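Umora build log, shared shop, May
Entry 4 - handheld grippers, sink station

Picked up where the last entry stopped. The plan for this block was to get the handheld grippers through the sink station with cups as the objects, and to sort out the tracking dropouts before we mount the same jaws on the Brullero arm at the bench.

Firmware on all the handhelds is now the same build. Darcy Sawatzky flashed them before lunch and wrote the serials inside the lid of the parts case. If you reflash one, redo the zero on the jaw encoder. It does not survive the update, and I lost most of an hour finding that out on the Yan unit.

Settings as left:
Jaw current limit 400 mA
Trigger deadband 4 percent
Log folder: umora/sink/raw

First run gave 3483 samples with pose and 135 where the pose was missing or jumped. Almost all of the bad ones are in two clumps, both while turning back from the counter. I want that lower before anyone spends time on training.
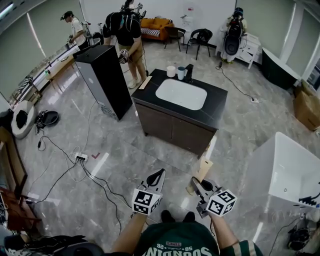 Pose tracking is the part I trust least at the moment. The solver is happy as long as it gets a square look at a marker and falls apart when the wrist rolls over. With both grippers held out in front of the body the two cubes sit nearly side by side, and that is the position I now want at the start and end of every take, so the solver can lock both before the hands go anywhere. The vanity is straight ahead from there, with the cups at the back by the faucet. Glossy black top on that thing, and I suspect reflections are feeding false corners to the detector. Next run I'll raise the corner threshold one notch and leave everything else alone so we can compare.

Cable notes. The Brostus hub dropped one unit twice when its plug got pulled sideways. Added a loop and a zip tie at the backpack end and it held for the rest of the session. The proper fix is a right-angle plug. Darcy has them on the order list along with more jaw screws (M3, the short ones, we keep stripping them).

Printed parts: the second batch of marker cube brackets came off the bed with elephant foot on the mating face. Filed them flat. For the next batch add a 0.4 chamfer to the bottom edge in the model, and print them with the slot facing up. Old file is renamed so no one grabs it by mistake. 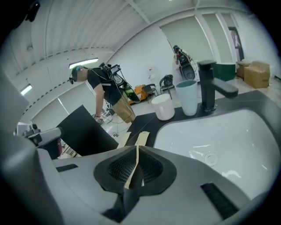 View from a gripper at the sink. Tape on the pad is tan masking tape, one strip down the middle.

Tape is a stopgap. I want a molded pad with a flat strip in the same place, and a spare for each unit. Needs a measurement of the pad width with calipers - didn't get to it.

To do next:
Corner threshold up one notch, rerun the sink takes
Rename takes from the first run, the clock on one unit was off
Caliper the pad, draw the insert
Ask Darcy if the arm adapter plate is drilled yet
Charge all packs on the slow setting

Stopped at 5:40. Raw files are copied to the shop drive, not checked yet.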